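**Fornix Sternby: mando de enseñanza para robots de exterior**

El Fornix Sternby sirve para enseñarle una ruta a un robot móvil conduciéndolo uno mismo. Se lleva el robot por donde debe ir, se pulsa «guardar» y el equipo convierte el paseo en una demostración que el robot puede repetir después. Lo de programar trayectorias a mano lo dejamos para quien tenga las tardes libres.
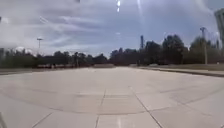 La primera demostración conviene hacerla despacio y en un sitio donde equivocarse salga barato. Una explanada de losas como esta, sin gente ni vehículos y con un bordillo a la derecha que marca el límite, perdona casi todo. Zinash Derese, que redactó el manual, recomienda 15 pasadas por ruta, todas con el mismo operador. A la séptima uno ya conduce con cierta dignidad.

### Qué incluye

- Mando de dos palancas con botón de hombre muerto
- Receptor Kurnier, con soporte y tornillos (sobra uno, es normal)
- Programa Woldegiorgis para recortar y etiquetar demostraciones
- Correa para el cuello, de estética discutible

### Precio

| Versión | Euros |
|---|---|
| Mando y receptor | 1399 |
| Con segundo mando para el instructor | 2039 |

El segundo mando tiene prioridad sobre el primero. Quien haya dado clases de conducir lo entenderá enseguida. 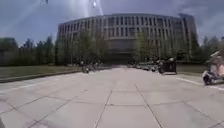

**¿Puedo borrar un tramo mal conducido sin repetir la ruta entera?**

Se marca el inicio y el final del tramo en Woldegiorgis, se descarta y se graba solo ese trozo. El programa guarda las últimas 7 versiones, incluidas las que usted preferiría olvidar.

Los pedidos recibidos antes de las 15:00 se preparan esa misma tarde. La correa de repuesto vuelve a estar disponible en abril, en el mismo color.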